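Do You Need to Set the Table When It's Just You?

Filed under: house stuff, complaints

My cousin Alina Olteanu sent me an article in May about how people who set a proper table eat slower, sleep better and probably pay less tax. I'm paraphrasing the tax part. She has become a believer. Plate in the middle, fork and spoon lined up, cup at the back, a bowl for whatever is being shared, even on a Tuesday when dinner is Feta and tomatoes.

I have doubts. I've had doubts since my mother made us lay out soup spoons on days with no soup.

Anyway, I gave it a fair try for 38 days. I wrote it on the calendar in pen. Rules: no eating over the sink, no eating out of the pot, no phone. I allowed myself takeout as long as it went on a plate, and I skipped one Saturday when I was at the Crăciun place down the hill and they set the table for me.

What I noticed first was money. The article had a shopping list, naturally. Borell placemats, Ditlow napkins, a "starter" set of dishes for 230 dollars. For one person! I passed. One plain plate, one fork and one spoon will do it, and you most likely own them already. I also don't buy the idea that everything has to match. Yellow and dark gray look fine together, and steel goes with anything.

Nor do you need a nice table. People say a scuffed top ruins the effect and then sell you a runner to cover it. A dark finish does show every chip along the edge, I'll give them that. I still wouldn't spend 50 dollars on cloth that needs ironing.

The whole business, with no placemat and no runner:
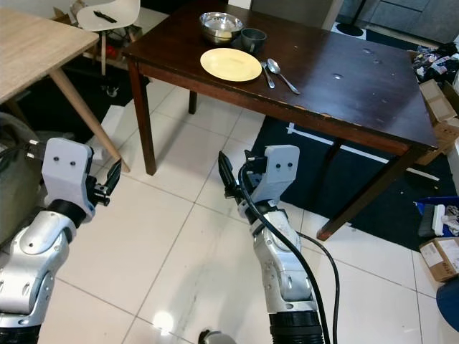
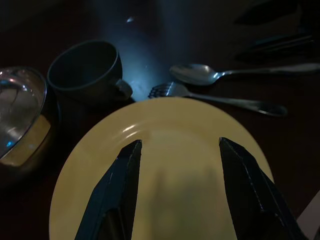
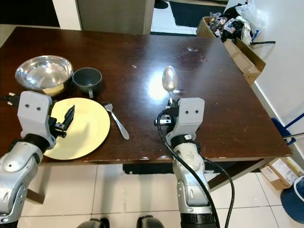
Did I eat slower? Maybe for the first week. After that I was back to finishing in the time it takes the kettle to boil, only sitting up straighter. Sleep was the same as ever. I did wash more dishes, which the article left out.

Fork on the right or on the left was another thing. Alina says left, always. I'm right-handed and I grab it with my right hand, so on the right it goes, next to the spoon. She says this is how it starts. How what starts, she wouldn't say.

I've kept the plate and dropped the rest on weeknights. The phone is back too, I'm afraid, propped against the cup. Alina is coming over on Friday and I'll put out 2 of everything and let her move the forks.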